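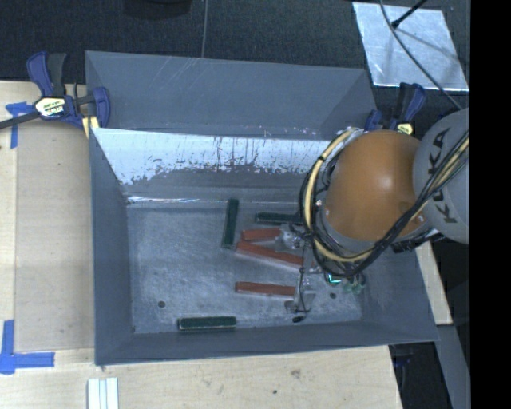

Section 4. Assigning samples to pads

The Kovari drum sampler stores its sounds in kits. Each kit holds the samples, their pad assignments and the level and tuning of each pad. A new kit is empty, and all pads are unlit until a sample is assigned. Once assigned, a pad lights in one of two colours, dark green or reddish-orange like the blocks in the grey bin at the head of this section. Green pads play the sample to its end. Orange pads play only while held. The colours cannot be changed.

Before you start

Connect the sampler to its own power supply and turn the main volume fully down. Samples must be WAV files, mono or stereo. Other formats do not appear in the list.

4.1 Loading a sample

1. Insert the memory card with the label facing up.
2. Press KIT, then turn the dial to an empty kit.
3. Press and hold ASSIGN, and tap the pad you wish to use. The pad flashes.
4. Turn the dial to the sample. It plays once when selected.
5. Press ASSIGN again to confirm. The pad lights green.
6. To switch the pad to held playback, press MODE and tap the pad. It lights orange.
7. Press SAVE.

Note: A card can hold up to 1,000 samples. Files beyond this limit are left on the card and ignored.

Caution: Do not remove the card while SAVE is lit. The kit may be lost.

4.2 Setting a choke group

Open and closed hi-hats should not sound together. Place both on choke group 2, so that striking one stops the other. Group 1 is reserved for the metronome.

1. Press GROUP and tap the first pad.
2. Turn the dial to 2.
3. Tap the second pad and repeat.
4. Press GROUP to leave the menu.

Note: Choke groups act on green and orange pads alike. If a cymbal is cut short without warning, check its group first.

4.3 Error messages

Error 303 – the sample could not be read. Copy the file to the card again and reload the kit. If the message returns, format the card in the sampler, as described in Section 9. Formatting erases all kits on the card.

"Card full" – delete unused samples, or save the kit to a second card.

Kits made on the older Stoletti model can be loaded, but their choke groups are not kept and must be set again by hand.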